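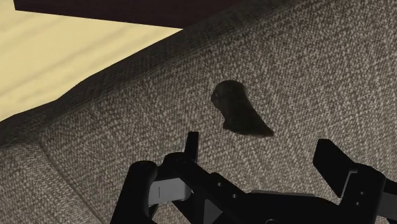

Elias Bitar reckons I should finish the sim before I buy another motor, and I've come round to him, bless him.

So, evenings in the Coswood shed are all rendering now. One small dark bird shape on a speckled cushion, fingers open, me with a mug of tea (and another after it!).

Soft furnishings are a pain, by the way. Hard tabletops I had sorted by April, but fabric that gives a bit is a whole other chapter.

Plan is 100 tries tonight with the friction turned up, then I'll post the settings for anyone who wants them.

Print this thread | E-mail this thread

Comments
Ditte Kvaran: Which gripper model file is it?
Raed Semaan: 17 tries and I'd be in bed. Good luck!

Contact | © Clornis | Back to top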